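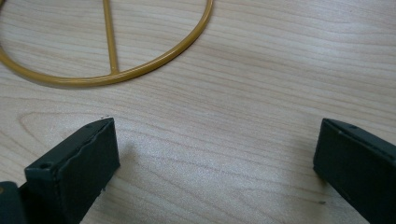
1. 접수

드렌디아 시립 분실물 보관소 처리 규정 제4조에 따라, 본 보관소에 들어오는 모든 물품은 접수 당일 대장에 기재하고 보관 번호를 부여한다. 아래는 보관 번호 49번에 관하여 담당관 마흘렛 피크레가 작성한 경위서의 전문이다.

49번 물품은 7월 오전 9시경 니스카행 여객선의 선원이 인계하였다. 품목은 봉하지 않은 편지 한 통이며, 겉면에는 수신인의 이름 없이 '등대 아래 셋째 집'이라고만 적혀 있었다. 선원은 편지가 2등 선실 좌석 틈에 끼어 있었다고 진술하였다. 그 외의 사항은 알지 못한다고 하였고, 서명을 마친 뒤 배로 돌아갔다.

규정상 담당관은 소유자 확인에 필요한 범위에서 내용을 열람할 수 있다. 본인은 첫 장만을 열람하였다. 첫 장에는 다음과 같이 적혀 있었다.

"어머니, 저는 이번 배로도 가지 못합니다. 지붕 고칠 돈 900크로나를 먼저 보냅니다. 나머지는 겨울 전에 마련하겠습니다."

동봉된 돈은 없었다. 본인은 이 사실을 대장에 기재하고, 선원이 서명한 인계서를 다시 확인하였다. 인계서의 품목란에는 '편지 한 통'이라고만 되어 있었다.

니스카의 등대는 오래전에 불을 껐고, 등대 아래의 집들은 행정 구역 개편 때 주소를 잃었다. 본인은 우편국에 조회를 요청하였다. 우편국은 해당 주소가 존재하지 않으므로 배달할 수 없다고 회신하였다. 이어 니스카 출장소에 전화로 문의한바, 셋째 집에는 빅이라는 성을 쓰는 노부인이 지금도 거주하고 있다는 답을 들었다. 출장소 직원은 그 집 지붕에 방수포가 덮여 있다고 덧붙였다. 이는 본인이 묻지 않은 사항이나 참고로 기록한다.
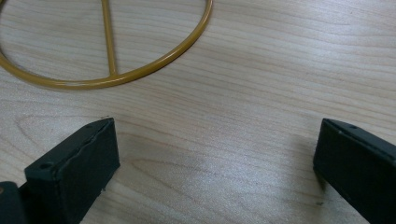 2. 처리

보관 기한은 200일이다. 기한이 지난 서신은 규정 제11조에 따라 폐기한다. 본인은 기한 만료를 하루 앞두고 직접 전달을 신청하였으며, 플루르네티 소장은 출장비를 지급하지 않는 조건으로 이를 허가하였다.

본인은 오후 2시 배편으로 니스카에 도착하였다. 빅 부인은 편지를 받아 들고 겉면을 오래 살핀 뒤, 글씨가 아들의 것이 맞다고 확인하였다. 부인은 눈이 어두우니 대신 읽어 달라고 요청하였다. 담당관이 서신을 낭독하는 것에 관한 규정은 없다. 본인은 낭독하였다.

첫 장의 금액에 이르러 부인이 돈은 어디 있느냐고 물었다. 본인은 보관 과정에서 별도로 관리하였다고 답하고, 본인의 지갑에서 1000크로나 지폐 한 장을 꺼내 전달하였다. 부인은 거스름돈을 내주겠다며 부엌으로 들어가 깡통을 들고 나왔다. 깡통 안의 동전을 전부 합하여도 100크로나가 되지 않았으므로, 본인은 수수료 규정에 따라 거스름돈을 받을 수 없다고 설명하였다. 그러한 규정은 존재하지 않는다. 이 점에 대하여 본인은 허위 설명의 책임을 인정한다.

둘째 장은 짧았다. 아들은 본토의 조선소에서 일하고 있으며, 밤에는 등대가 있던 쪽을 본다고 적었다. 부인은 그 대목을 한 번 더 읽어 달라고 하였고, 본인은 한 번 더 읽었다.

수령증에는 부인의 지장을 받았다. 돌아오는 배는 바람 때문에 늦게 출항하였으며, 그동안 부인이 내준 차를 두 잔 마셨다. 규정 제7조의 향응에 해당하는지 여부는 소장의 판단에 맡긴다.

3. 소장 의견

49번 물품은 정상 인도된 것으로 처리한다. 차에 관하여는 문제 삼지 아니한다. 허위 설명에 관하여는 구두로 주의를 주었다. 담당관이 다음 달 니스카 출장을 다시 신청하였기에, 이번에는 배삯을 지급하기로 한다.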